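**Schublade im kleinen Unterschrank: wachsen, schleifen oder damit leben?**

**nussholzwurm** schrieb am 5. Januar:

Moin zusammen,

ich habe ein Schränkchen geerbt, unten dunkelbrauner Holzkorpus mit Schublade, oben cremefarbener Aufsatz mit Tür. Der Hersteller soll laut Tante »Vukurel« heißen, was ich für eine Verwechslung mit einem Medikament halte. Die Schublade läuft Holz auf Holz und klingt beim Öffnen wie ein beleidigter Esel. 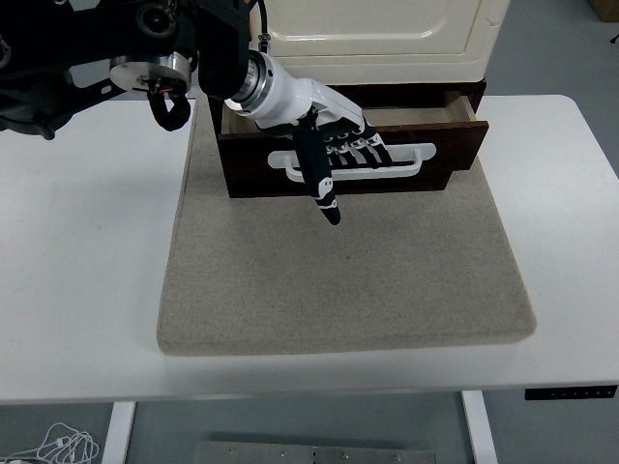

Kerzenwachs habe ich schon durch, das hielt bis zum Abendessen. Jetzt überlege ich, die Laufflächen zu schleifen. Oder gleich Metallauszüge rein? Geld ist vorhanden, Talent eher weniger.

---

**Leimzwinge_Nord:**

Metallauszüge in so ein Kästchen, da kannst du auch Alufelgen an den Bollerwagen schrauben. Schleifen, und zwar nur da, wo es glänzt. Danach Paraffin, dünn.

---

**kukorari_fan:**

Widerspruch. Ich habe bei meiner Kukorari-Kommode geschliffen, »nur da, wo es glänzt«. Jetzt wackelt die Schublade, als wäre sie auf See. Was weg ist, ist weg. Warte lieber ab, bis die Heizperiode vorbei ist, Holz arbeitet nun mal.

---

**Leimzwinge_Nord:**

> Holz arbeitet nun mal

Dann arbeitet da wenigstens einer. Mit 100er Papier schleift man eben auch keine Laufleisten, sondern Parkett.

---

**kukorari_fan:**

Das war 120er.

---

**nussholzwurm:**

Bevor ihr euch mit Zwingen bewerft: Mich stört inzwischen auch die Kombination. Die Tante schwört, das gehöre seit jeher so zusammen. Ich glaube, da haben zwei Möbel geheiratet, die sich vorher nicht kannten.

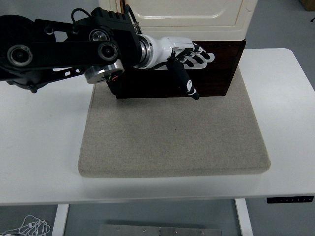

Mein Plan wäre, den Aufsatz abzunehmen und einzeln zu verkaufen. Die cremefarbene Tür mit dem abgesetzten Rand und den runden Ecken hat für mich etwas von Wohnwagen, und darunter dieses rötlich-braune Holz, das nach Herrenzimmer aussehen will. Der Filz drunter bleibt übrigens, den Tisch brauche ich noch.

---

**Schellackschwester:**

Nicht trennen! Bei Llewellyn im Auktionskatalog stand im Oktober so ein ähnliches Paar, Schätzpreis 2.000. Einzeln will das doch keiner.

---

**Leimzwinge_Nord:**

Schätzpreis heißt, jemand hat geschätzt. Bezahlt hat deswegen noch niemand.

---

**Schellackschwester:**

Ich sag ja nur. Und der weiße Griff an der Schublade passt farblich immerhin zur Etage darüber. Vielleicht hat der Vermittler bei der Hochzeit daran gedacht.

---

**nussholzwurm:**

Stimmt, der Griff. Den wollte ich eigentlich gegen Messing tauschen.

---

**Leimzwinge_Nord:**

Bitte nicht.

---

**kukorari_fan:**

Bitte nicht. (Dass ich dem mal zustimme.)

---

**nussholzwurm:**

Zwischenstand: Schublade raus, Staub weg, Laufleisten mit Cladov-Gleitpaste eingerieben, die noch im Keller stand. Einwirkzeit laut Dose etwa 2 Stunden, ich habe großzügig auf eine halbe abgerundet. Der Esel ist jetzt eher ein Pony. Geschliffen wird vorerst nicht, Griff bleibt, Aufsatz bleibt bis zum nächsten Besuch der Tante.

---

**Leimzwinge_Nord:**

Paste auf Wachsreste. Melde dich, wenn sie klebt.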